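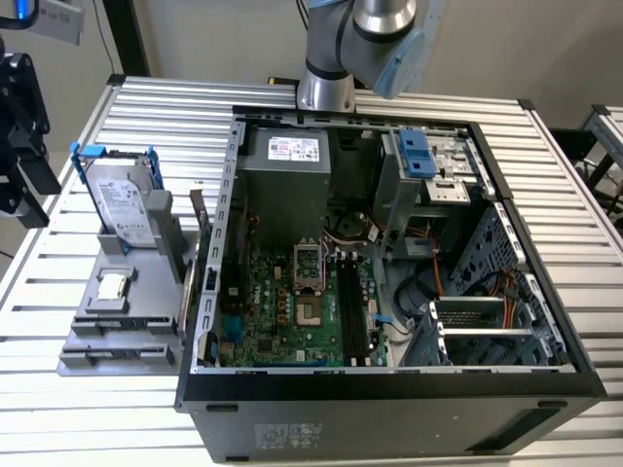

Shirin Amini wrote back that the Katance had never stood at 578 centimeters, in March or in any other month, and that whoever put the number in the table should take it out.

Jinfeng Dong read the message twice and left the number where it was. The table covered the gauge at Fu, one reading every six hours, and the entry in dispute was for six in the morning. The midnight reading was 391. The noon reading was 402. A river of that width does not rise nearly two meters and fall again in twelve hours without wetting something, and the lock log at Zulura, downstream, recorded nothing but a barge.

He listed the possible causes. A float can stick. An observer can misread the staff, usually by a whole meter. A clerk can swap two digits, but 758 was worse and 587 was no better.
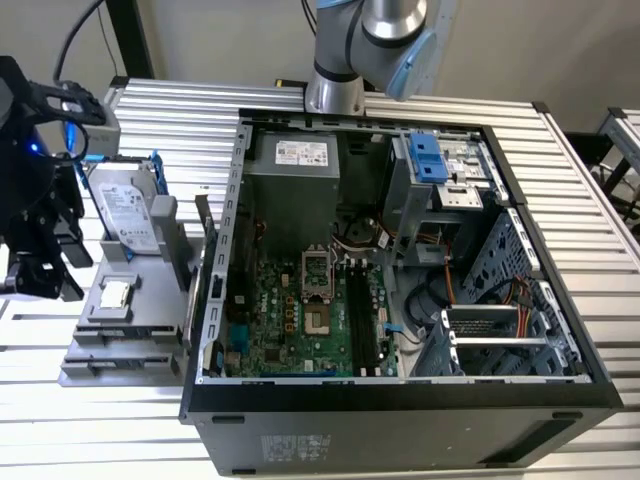 The paper sheets had gone to Plunine when the district office closed. He requested them and received 175 pages in a box meant for shoes. The sheet he wanted was there. The observer had written 578 in pencil, in a steady hand, and beside it the letter h.

No other sheet had an h. He checked them all, which took until four in the afternoon, and then he called Amini.

"It could be haze," she said. "Or he started to write high and stopped."

"He didn't stop on anything else. He wrote out 'ice at left bank' eleven times."

"Then ask him."

"He died."

She was quiet for a moment. She had run the Fu station for two winters before him and had left him her coat.

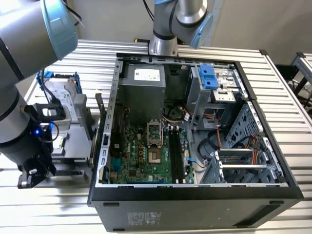

Desktop computer, side panel off.

The digital copy was no help. It had been typed from the same sheets, and the notes column had been dropped to save space. What survived was a date, a time and a level, repeated to the end of the file.

Dong drove to Fu. The staff was still bolted to the bridge pier, with green growth up to the four-meter mark. The observer's hut stood 200 meters up the bank, and the path between them was steep. On the door frame, inside, he found pencil lines with heights next to them: 112, 119, 127. He knew the hand. The lines stopped at 131.

He measured from the river side of the sill down to the first step of the path. Then he measured the hut from floor to ridge, then its length along the outside wall. The length was 578 centimeters.

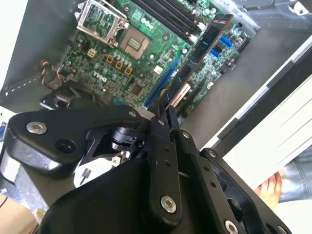 Inside the case, green Dell board.

Amini remembered the request once he described it. The observer had wanted a second room that spring and had been told to send the dimensions of the house. He had no other paper with him, she supposed. The room was never built.

Dong marked the six o'clock reading as missing. In the notes column, which he had restored, he typed the letter h, and under sources he entered the sheet number and the box. Then he went on to April.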